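How to Test a Chore Robot on Chopsticks

Vendors like Kollier say kitchen robots are nearly ready. Maybe. Before you believe it, run this test at your own table.

1. Start with one chopstick

Set out a holder with an open top and ask for one chopstick at a time, tip down. Smooth pads can let a thin stick roll, so look for a square grip.

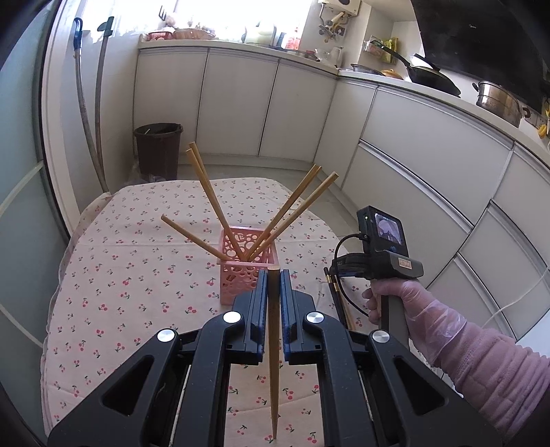

2. Move on to the pile

Lay the rest flat on the cloth and let a few cross. Don't tidy them. A straight row proves very little -- any arm can be set up for that.

Score a pick only if one stick leaves the pile. Two at once is a miss, and so is dragging the cloth.
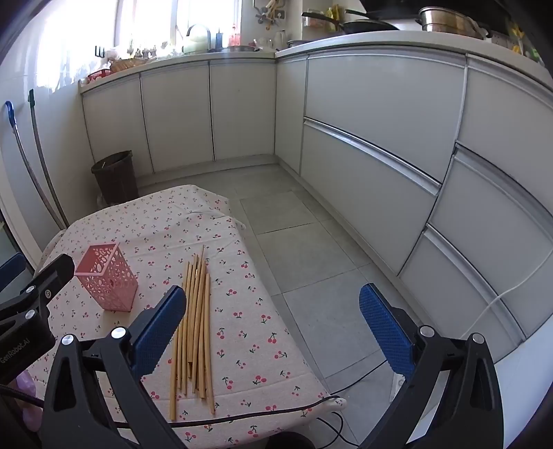 3. Read the score with care

Preseo's sales sheet lists 1,871 good picks out of 2,000. Fine, but ask who laid out the sticks and whether a person was steering. On my last run the Mabuza arm managed 74 percent from the holder and 22 percent from the pile. I still put the chopsticks away by hand.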